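Jerivton Open Day Demonstration Recordings
README and data card

Summary

This package contains the recordings made with hand-held gripper tools during the open day at the Jerivton workshop in February. Visitors were invited to try the tools at three demonstration tables under the guidance of staff. The recordings are released to partner laboratories and to teachers who attended the event and asked for material to use in class.

Maintainer: Ximeng Shi, Wimeo
Documentation and visitor liaison: Sharada Pisharody, Jerivton workshop
Release name: Drakel
Status: complete; corrections only

Contents

The release holds 300 recordings, arranged in folders by table. Each recording has a video file, a text file with the task name, and a line in the index. The index gives the table, the session, the tool used and the outcome entered by the staff member on duty.

Table A: boards and panels. Approaching, gripping and turning flat pieces of wood at the edge.
Table B: household items. Placing, stacking and sorting.
Table C: free use. Visitors chose the object and the motion.

Table C recordings have no task name. The field reads "open" in the index and should not be treated as missing.

How the day was organized

The workshop was open on a Monday from 9 a.m. Visitors came in groups, and each group began with a talk of 20 minutes in the front hall. The talk covered the purpose of the tools, the safety rules and the use that would be made of the recordings. Groups then moved to the tables. A second demonstration, in which the Song arm repeated motions taken from earlier recordings, was held in the rear hall and is not part of this release.

Visitors who wished to have their attempts recorded signed a form at the entrance. Visitors who did not sign could use the tools with recording switched off. Attempts by children were recorded only where a parent or guardian had signed.

Selection and removal

Recordings were reviewed in the week after the event. The following were removed: files in which a face or a name badge could be read, files with no motion of the tool, and files that could not be opened. In total, 72 recordings were removed. They have been deleted and cannot be supplied on request.

Audio was not kept for any recording.

Notes on Table A

Table A drew the longest line and has the most varied attempts. Visitors were asked to bring the fingers to either side of the board's edge before closing them. Many first attempts stop short of the board or approach at an angle. These attempts have been kept, as they are useful for studying how new users learn the tool.
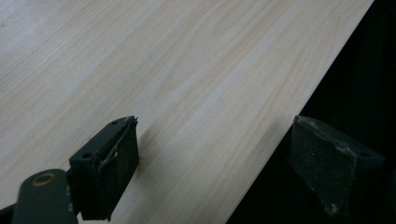 Can a recording be used if the visitor did not manage to grip the board?
Such recordings may be used in the same way as any other. The index marks them "not completed," and users who need only finished attempts should filter on that field.

Known limits

Light levels differ between tables and were not measured. Outcome entries were made by several staff members and have not been checked by a second person. The tools at Table A had been in use before the open day, and the wear on their finger pads was not recorded in the index.

Terms of use

The recordings may be used for research and teaching. They may not be sold or passed to third parties without written agreement from Wimeo. Publications should cite the release name and the Jerivton workshop. A visitor who wishes to withdraw a recording should write to Sharada Pisharody and give the session number printed on the signed form. Withdrawn files are taken out at the next correction, and users of the package will be asked to delete their copies.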